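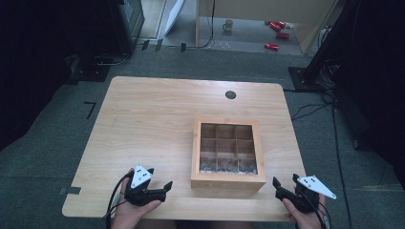
Plan de compras de equipo para los puestos de demostración manual

Boletín interno de Clenero, 19 de febrero de 2026

El presupuesto de equipamiento de este ejercicio se reparte en dos tramos. El primero cubre pinzas de mano, repuestos y cableado. El segundo, que se libera en junio, queda reservado para mobiliario y soportes. Las solicitudes se dirigen a Chae-won Song, con copia a Dong-geon Joo cuando afecten a la instalación eléctrica de la sala.

Pinzas de mano. Se trabaja por parejas, una por mano, y así deben presupuestarse. Diro ofrece la pareja a 2.000 euros con placas de marcadores incluidas. La oferta de Kang baja a 970 euros por unidad, pero factura las placas aparte y no especifica el material de los dedos. Kyu-ri Choo ha pedido la ficha técnica completa y una muestra de dedos sueltos. Hasta recibirlas no se cierra la comparación.

Placas de marcadores. Son consumibles a efectos contables. Un patrón de puntos rayado o sucio degrada el seguimiento de la pose antes de que el operador lo note, por lo que conviene mantener existencias de un juego de reserva por puesto. No se aceptarán placas impresas en la oficina: el papel adhesivo se levanta por las esquinas y la geometría deja de coincidir con la calibración.

Cableado. La partida es de 600 euros. Comprende prolongadores, canaleta de suelo y bridas de velcro. Los cables de las pinzas salen hacia abajo, por el lado del operador, y la longitud debe permitir el alcance completo de ambos brazos sin tirar del conector. Da-eun Ji propone añadir un alivio de tensión en la base de cada pinza; el coste es menor y se carga a esta misma partida.

Mesas. No se renuevan en el primer tramo. Los tableros de madera clara actuales siguen siendo válidos siempre que la superficie no produzca reflejos que afecten a las cámaras. Quien observe reflejos debe comunicarlo con indicación del puesto y de la posición de las luminarias. La alternativa estudiada, un tablero mate de Cilcombe, ronda los 500 euros por mesa y pasa a la revisión de junio.

Cajas y material de tarea. Las cajas de madera abiertas, con retícula de tres por tres, se seguirán encargando al mismo taller. Se pide mantener el grosor de las paredes exteriores: una caja más ligera se desplaza al rozarla con los dedos de la pinza. El material arrugado de aspecto plateado para los compartimentos se compra a granel y no necesita autorización previa.

Soportes. Deok-su Tak revisará el anclaje de los pies con base cuadrada antes de decidir si se sustituyen o se lastran. El presupuesto del lastre está sin pedir.

Criterios de valoración de las ofertas: precio total por puesto, plazo de entrega, disponibilidad de dedos de recambio y condiciones de garantía fuera del primer año. El precio unitario por sí solo no se considerará. Las ofertas sin desglose de transporte se devolverán al proveedor.

Pendiente: confirmación de Kang sobre las placas y respuesta de Diro sobre el descuento por volumen.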